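Intro Lab Skills, wk 2 handout
24 June 2022

Sample handling, short version. Label BEFORE filling. Pencil or lab marker, never ballpoint. Sample no., initials, date. Wisano kits use the long number (eg 1407), write all of it.

Caps on between steps. Tubes upright, dont lay them on the bench.
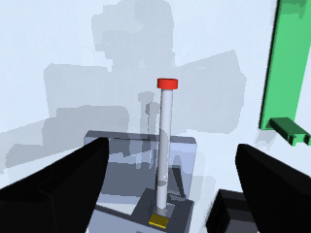
What do you do if the label comes off?
Discard the sample and log it. Guessing from rack order = lost marks, see Lunbridge case in reader.

Spinning: balance first, 2 tubes opposite, same volume. Wait for full stop before opening lid.

Reading for Septmber: Skirico ch. 2. Log sheet out of 100, due at start of class.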